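The Flitent had done the same thing 188 times by the time I got to the lab, and Tamsin Te Moana was still cheering for it.

"Watch this one," she said, shoving a mug at me. "It's got better manners than it did last night."

I'd been hired in January to check her numbers, and I had my doubts about her numbers. Her idea (she called it the Prantl method, after the street she grew up on) was that you could teach a robot to do laundry by showing it only the worst attempts. Fumbles, drops, socks flung at the wall! You gave it 1,000 of those and let it work out what was left over. I'd told my mum about it on the phone and she laughed so hard she had to put me on the bench.

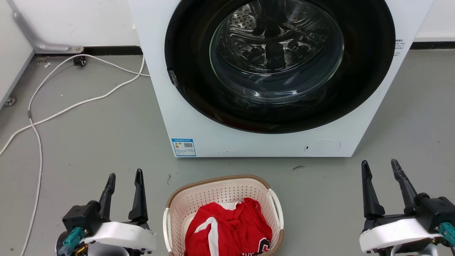

My job was to sit at the screen and score each try before the arms moved, just from the robot's own view, and write down what I reckoned it would go for. Tamsin wanted a human guess to hold up against the machine's. I was pretty cocky about it. You've got a red jersey all bunched up in the basket with a white stripe running across it, so I wrote "stripe", same as I had every time, because the stripe was the bit my own eye went to. Then I sat back and drank my tea.

It went for the trim along the top edge. It always went for the trim.

"How many's that?" Tamsin asked.

"Twenty-one in a row you've beaten me," I said.

"I haven't beaten you. I've been eating toast."

The old program, Usach, used to grab the middle and drag half the basket along with it. I'd read all those logs, and they were grim. I scrolled back through the bad attempts we'd fed the new one, looking for a clean grab on an edge, anything it might have copied. I looked until about 2 in the morning. There were plenty of misses in there, every colour of shirt you like, and not one good pull on a hem.

"So where'd it get it from?" I said.

Tamsin licked the jam off her thumb and reset the counter.

"Write that down," she said. "That's the paper."

I wrote it down, and then I changed my next guess to "trim".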